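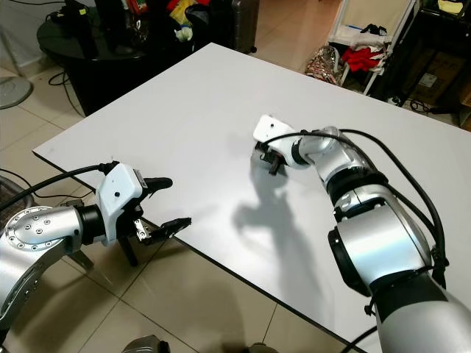
*Broltberg two-arm bench guide, issue 3, page 13*

## Before you switch the arms on

I've set up more of these than I care to remember, and I still go through this page with a mug of tea beside me (well away from the table, please). It's dull. Do it anyway!

1. Clear the tabletop. I mean pens, tape, the hex key you were sure you'd put back, all of it. Both grippers work low over the surface and they'll happily shove a stray screw along with them.
2. Park the arms one on each side, with the grippers apart and clear of the table edge.
3. Follow each cable with your eyes from the gripper back along the arm. You want a bit of slack at every joint, so a loop that stands up off the arm is fine. A tight one isn't.
4. Walk round the table. Anything on the floor that you could trip on gets moved, and that includes cables, bags and suitcases.
5. Tell whoever else is in the room that you're about to start, and wait till they answer.
6. Press the stop button once, on purpose, and check that the panel shows code 587. Then reset it.

> **Caution:** Keep your fingers out of an open jaw, even with the power off. I've had a nasty pinch from a lower finger that I thought was locked.

**Note:** Shadows from an arm can fall right across a white top and make it hard to judge how near the gripper is. I crouch down and look from the side before the first slow move.

If you get a different code at step 6, don't carry on. Switch off at the wall and turn to the fault list at the back.

Once you're happy, put your initials in the log and go on to the slow-speed test.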